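Sunday, evening

Regreased the gripper slide on the Skulavard cell and put new pads on both fingers. The counter read almost 4,000 closes, and the pads are due every 1,000, so I was well behind. The left one was a bit proud — backed the screw off a quarter turn and it sat flush. Ran 300 cycles with no faults. The Iwasaki cable still rubs at the elbow. Need to order a sleeve from Brivow. 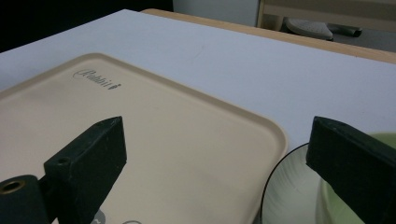 Fingers over the Rabbit tray, clear dish to the right.

Left the speed low for tomorrow.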